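# Poltia planner, release 2: gallery

Poltia is the planning layer we run on top of the Okabe control loop. It takes a mask and a surface estimate from perception and returns a short list of candidate approaches, ranked by cost. This page collects work on thin, clear packaging, which took up most of the release.

Zip bags, flat on a white table. Overhead lighting left as it was.

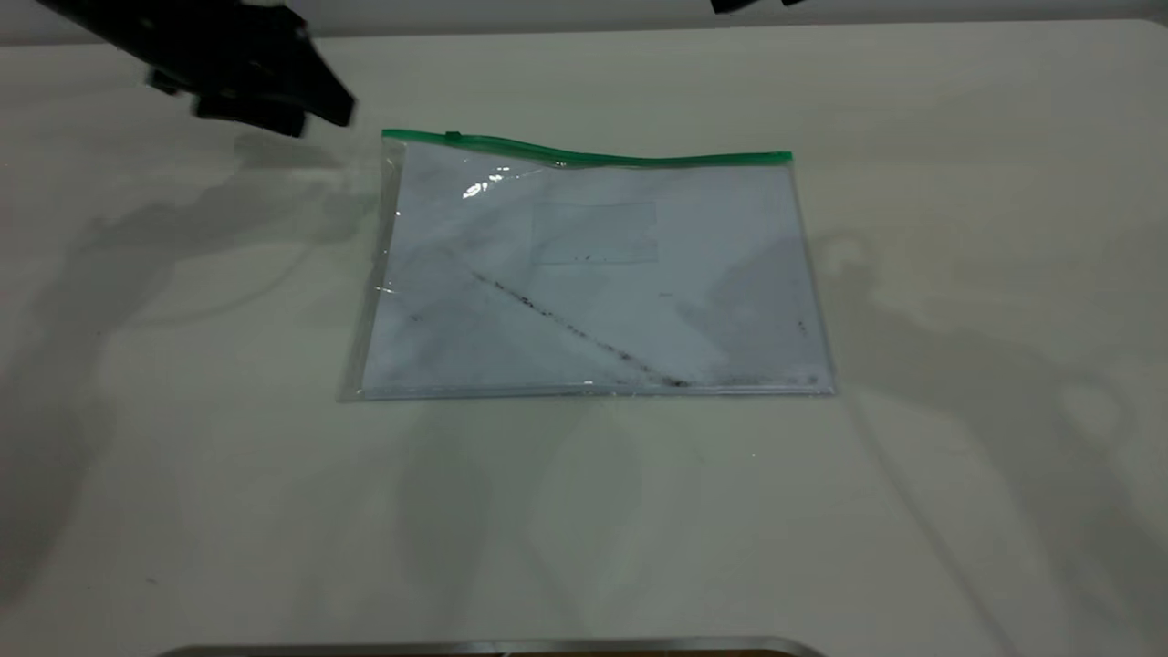
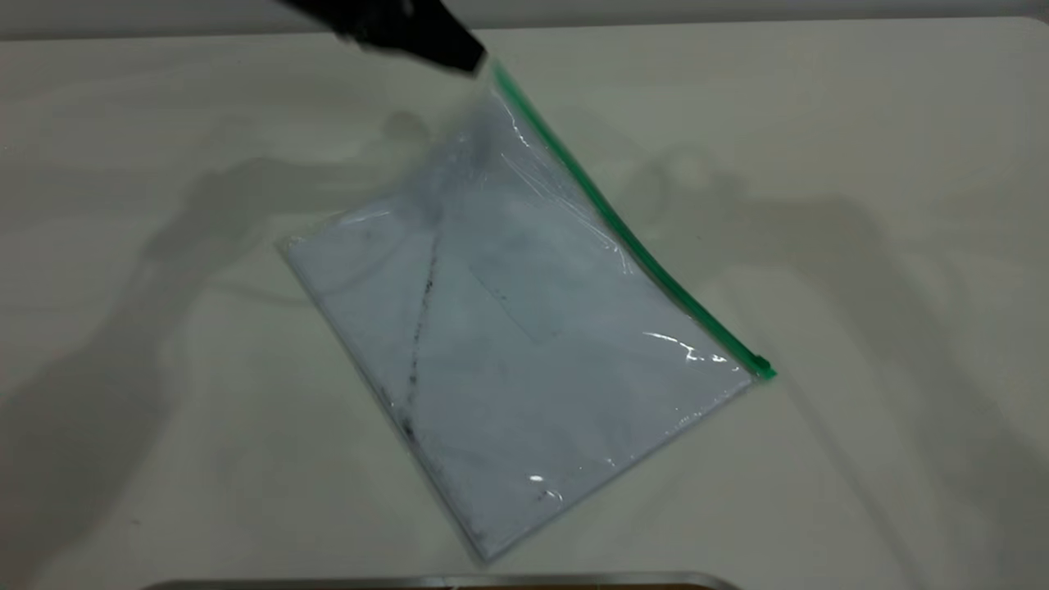

Release 2 changes how the planner finds the outline of a transparent object. The old version fit a box to the depth points, and on clear film most of those points are missing or land on the table plane. The new version starts from color and works outward. The green zipper strip is the most reliable feature on these bags, so the detector fits a curve to it first and takes the bag's orientation from that. With the strip along the top of the bag the fit is simple. With the bag turned and the strip running down one side to the slider, the curve sags a little toward the middle, and a straight line fit gave us a heading error large enough to put a finger past the film. We now use a spline with 2 interior knots.

Glare is handled in a separate pass. Bright streaks on the film used to be read as edges and split the mask into pieces. The pass compares each bright region with its neighbors and drops it if the color on both sides matches. It is slow on large masks — 40 ms on our bench machine — so it runs once per plan and is cached until the mask changes.

Shadows were the other problem. The arm's own shadow falls on the table on either side of the bag, and it moves when the arm moves. Ondanetti, our perception package, now takes the joint state as an input and lowers its confidence in any gray region that shifts between two poses. The setting is `shadow_gate` and it is on by default. Turn it off if your joint state topic is delayed, or you will lose parts of the real mask.

The regression set for thin packaging has 860 recorded plans. To run it:

 poltia replay --set thin_film --max-candidates 200

Results are written to the run folder as one file per plan. A plan that times out is logged with an empty candidate list, and the replay continues.

Known issues:

- Dark specks on a bag's contents can still be picked up as a seam when they form a line. Raise `min_seam_contrast` if you see this.
- Bags with a clear zipper strip fall back to the old box fit.
- The Coretti viewer draws the spline one step behind the mask. The plan itself is correct.

The Coretti fix is planned for May. Config files from release 1 load without changes, apart from `edge_mode`, which has been removed and will be ignored with a warning.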